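# Collecting demonstrations for the Devby arm: what we got and what we doubt

Devby project, group report, 17/11/2025

Our part of the project was to collect teleoperated examples for one task: pick up the eggplant and put it down on the far side of the pencil cup. The plan written in January asked for 200 episodes. We kept 100. The rest were dropped because the gripper closed early, the operator restarted halfway, or the recording tool (Mandley) saved joint values with no matching video.

We were told that 100 clean episodes should be plenty for a task this small. We are not convinced. Most of them start from nearly the same place, and a model that has memorized one corner of one table will look very good when it is tested on that corner.

The layout we used most has the eggplant on the left with its rounded tip pointing right, the pencil cup nearer to the arm, and open table to the right. We called it layout 4, and 45 of the kept episodes use it. That is too many. It was easy to reset, so we kept going back to it when we were short on time.

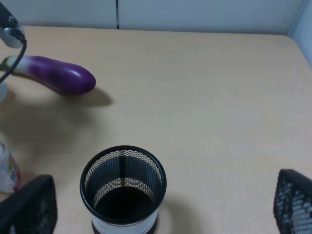 *Figure 1. Wrist view, layout 4. Eggplant at left, mesh pencil cup at bottom center, bare table between them.*

There is also the question of what the model learns from the rest of the view. The bottle on the left, the cable that passes in front of the stem end, and the shadows on the table all carry information about position. We never moved the bottle between episodes. If the policy uses it as a landmark, our success rate means less than it seems to, and we have no test that would tell us either way.

The Paiva guide says to vary "object pose and background" but gives no amounts. We varied the pose a little and the background not at all. Lighting was left as it was in the room.

Labels were another weak point. Two of us marked the moment of grasp by hand and disagreed often enough that we stopped using the field. Jisus, the training script, accepts episodes without it, so nothing broke, but the report template still lists it as complete. It should be corrected.

Before anyone trains on this set again, we would cut layout 4 down, record new episodes with the bottle moved or taken away, and hold out one full layout for testing. Adding another hundred like the ones we have would mostly fill the disk.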